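Início | Secretária | Iluminação | Bases e tapetes | Análises | Contacto

Análise: base de secretária Pelmont, cinzento-escuro
Publicado em janeiro, pela redação

A Pelmont vende esta base em dois formatos. Testámos o maior, retangular, durante 15 dias de utilização corrente: refeições rápidas, desembalagem de encomendas e algum trabalho de papel. O modelo concorrente, da Fivden, serviu de referência e é citado quando a diferença o justifica.

Montagem e formato

Não há montagem. A base chega enrolada e demorou quase 40 horas a perder a curvatura nas pontas. A Fivden, enviada plana, dispensa essa espera. O peso declarado é de 446 gramas, valor que a nossa balança confirmou.

O formato cobre a zona central do tampo e deixa livres as extremidades. À esquerda mantivemos o candeeiro preto articulado, à direita o saco vermelho e branco das entregas e, atrás, a caixa de lenços. Nenhum destes objetos precisa de assentar na base, o que reduz a acumulação de migalhas junto às bordas.

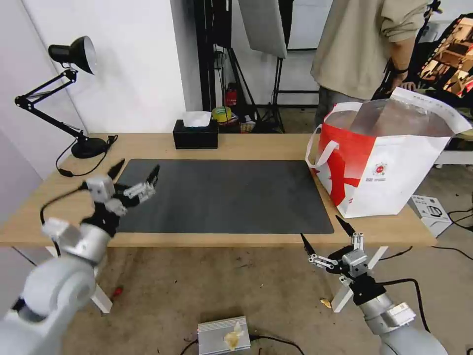
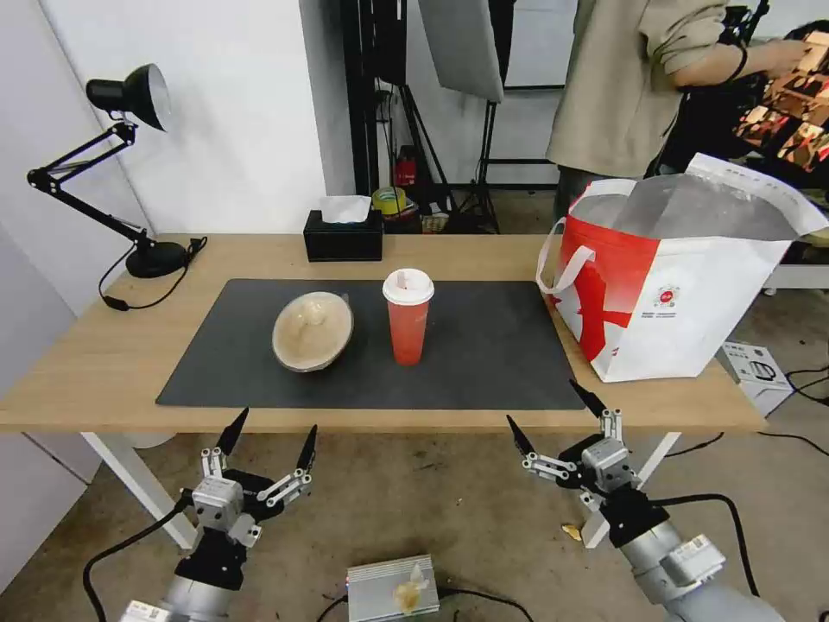 Utilização com comida e bebidas

A superfície tem atrito suficiente para segurar uma taça pouco funda. Um copo alto de plástico, com tampa, fica estável desde que o tampo esteja nivelado. A condensação não atravessa o material, mas forma um anel visível que convém limpar no próprio dia.

O molho de tomate saiu com pano húmido e detergente neutro. O óleo deixou uma sombra que só desapareceu à segunda passagem. Na Fivden, a mesma mancha saiu à primeira.

Desgaste

Ao fim do teste não registámos descolamento nem fissuras. O cinzento-escuro disfarça riscos superficiais e acusa pó claro, sobretudo com luz rasante.

A favor
- Estabilidade no tampo de madeira
- Limpeza simples de líquidos

Contra
- Tempo de repouso após desenrolar
- Odor percetível nos primeiros dias
- Instruções de lavagem incompletas

Avaliação

Recomendada para mesas de uso misto. Quem cozinha ou come com frequência à secretária fica mais bem servido com a Fivden.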